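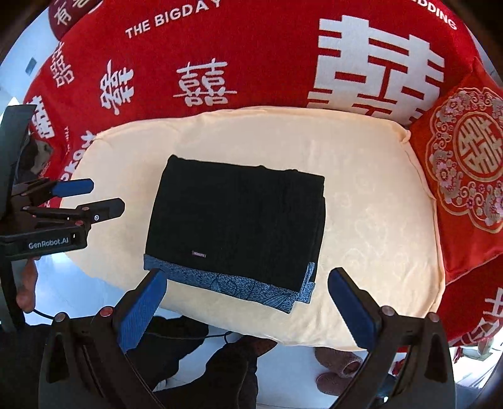 Fig. 4. Black garment, folded, blue-gray patterned band at lower edge.

4.2 Setting the Delicates Cycle

The Pelent 35 washer is shipped with the Delicates cycle locked to cold fill. Complete section 4.1 (leveling and drain hose) before starting.

1. Close dark garments with trim or printed bands inside a mesh bag. Do not mix with towels.
2. Load the drum to no more than one third.
3. Turn the dial to D. The display shows the default time.
4. Press Spin until 2 is lit. Higher settings are not available on this cycle.
5. Add liquid detergent to the left compartment only.
6. Hold Start until the door lock clicks.

Note: The first cycle after installation runs nearly 35 minutes longer while the unit measures water pressure.

CAUTION: Do not force the door if code 131 is displayed. Drain the unit through the lower filter, then disconnect power.

4.3 After the Cycle

1. Remove the load promptly. Reshape bands and hems by hand.
2. Dry flat, away from direct heat.
3. Fold along the side seams. Do not press over labels or trim.
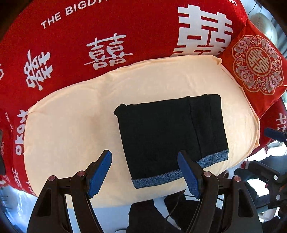 Fig. 5. Garment folded flat on a cushion.

4. Leave the door and detergent drawer open between loads.

Clean the lower filter every March, or sooner if code 131 repeats. Replacement filters: see parts list, section 9.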